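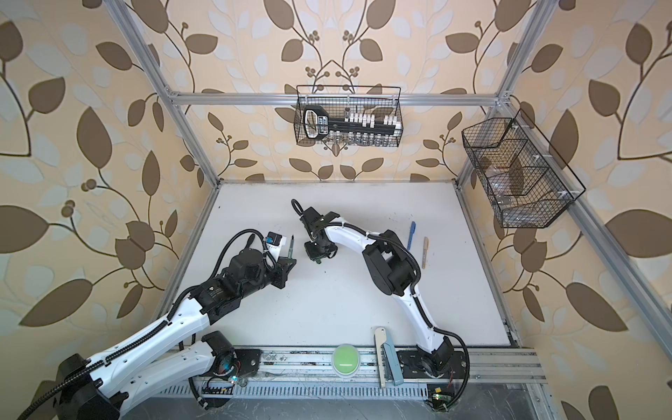
Preguntas frecuentes sobre rotuladores y bolígrafos

Burneo, sección de escritura. Actualizado el 31 de octubre de 2022

¿Cómo guardo los rotuladores?
Tumbados y bien tapados. Si son de doble punta es obligatorio, porque de pie una de las dos acaba secándose. Los bolígrafos de bola admiten cualquier posición, pero en un vaso mejor con la punta hacia abajo.

El rotulador ya no pinta. ¿Lo tiro?
Primero tápelo y déjelo con la punta hacia abajo unas horas. Si es de base agua, puede humedecer la punta un momento y probar en un papel. Con los permanentes el agua no sirve.

¿Cómo quito marcas de una mesa blanca?
Depende de la tinta. La de bolígrafo suele salir con un paño y un poco de alcohol - pruebe antes en una esquina. Los roces oscuros no siempre son tinta; a veces basta con una goma de borrar. No use estropajo: deja la superficie mate y después se ensucia más.

¿Qué recambio lleva el bolígrafo Frei?
El corto, con punta fina o media. El largo no cierra bien aunque parezca que entra.

¿Cuánto dura un recambio?
El de punta media escribe alrededor de 700 metros. El de punta fina dura algo más, según el papel y lo que se apriete.

¿Venden rotuladores sueltos?
Sí, todos menos la serie Girthorpe, que va en paquetes de dos. La referencia del negro es la 345.

¿Se puede cambiar el clip?
En los modelos Drekance, sí. Se saca tirando hacia arriba con el capuchón quitado. En los demás va fijo.

¿Puedo devolver un bolígrafo usado?
Solo si tiene un defecto. Guarde el tique y no desmonte el cuerpo. A partir de noviembre las devoluciones se hacen únicamente en el mostrador de la planta baja.

¿A quién pregunto si mi duda no está en esta página?
A Elikem Amoah, en el mismo mostrador, por las mañanas.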